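Keeping Bread Fresh at Home: A Comparison of Three Storage Methods
Project report, Food and Household Studies
Submitted by Ruth Ccori

1. Introduction

Bread is bought or baked in most households every week, and a large share of it is thrown away before it is eaten. The two usual causes are staling and mold. Staling begins as soon as a loaf cools, when the starch in the crumb slowly returns to a firmer form. Mold depends mainly on moisture, warmth and time. A storage method that slows one of these changes may speed up the other, and advice given to households is often contradictory for this reason.

The purpose of this project was to compare three common methods of storing bread at room temperature and to record how each affected crust, crumb and the appearance of mold over 6 days.

2. Materials and Method

The bread used was a plain white loaf from the Meléndez bakery, baked without preservatives. All loaves came from the same morning batch and were collected at 8 a.m. Each was left whole and unwrapped until the start of the trial, when the end slice was removed to expose the crumb.

The methods compared were a closed plastic bag, a cotton bag, and a wooden bread box. The complete trial was carried out three times in June, in a kitchen out of direct sunlight. The loaves were examined each evening. Crust and crumb were scored by touch on a scale from 1 (as fresh) to 5 (not acceptable), and any mold was noted with its position on the loaf. Loaves showing mold were sealed and discarded.

3. Results

The plastic bag kept the crumb softest. The crust, however, lost its crispness by the first evening and was scored 4 by the second. Mold was found on the fourth day in two of the trials and on the fifth day in the other, in each case near the cut end.

The cotton bag gave the opposite result. The crust remained firm, but the crumb dried quickly and reached a score of 5 on the third day in every trial. No mold was recorded.

The bread box fell between the two. The crust softened slightly and the crumb remained acceptable until the fourth day. Mold appeared once, on the last day of the second trial.

4. Discussion
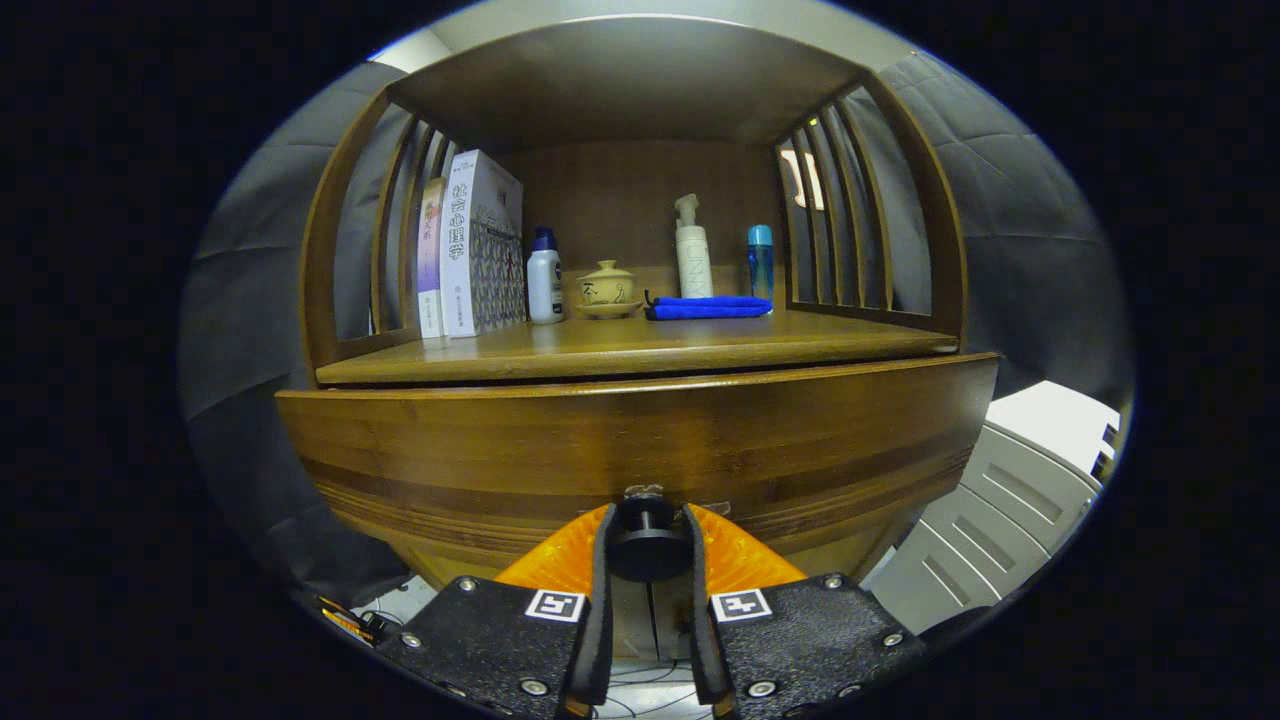

The differences can be explained largely by the movement of moisture. In a closed plastic bag, water leaving the crumb cannot escape and settles in the crust – a condition that also favors mold. Cotton allows the same water to pass into the room. A box holds part of it while still permitting some exchange of air, and the result depends on how well the lid fits and how full the box is kept.

Several limits should be noted. Only one type of bread was tested, and sourdough or rye would be expected to keep longer. Scores were given by one person, and the humidity of the kitchen was not measured. The box was wiped out with vinegar between trials, but spores left over from an earlier loaf cannot be ruled out.

5. Recommendations

Households that finish a loaf within two days may use a cotton bag without difficulty. For a loaf kept three or four days, a bread box is the better choice. Bread intended to last longer should be sliced and frozen on the day of purchase. A further trial in winter, with a humidity meter and a second scorer, is proposed for next year's group.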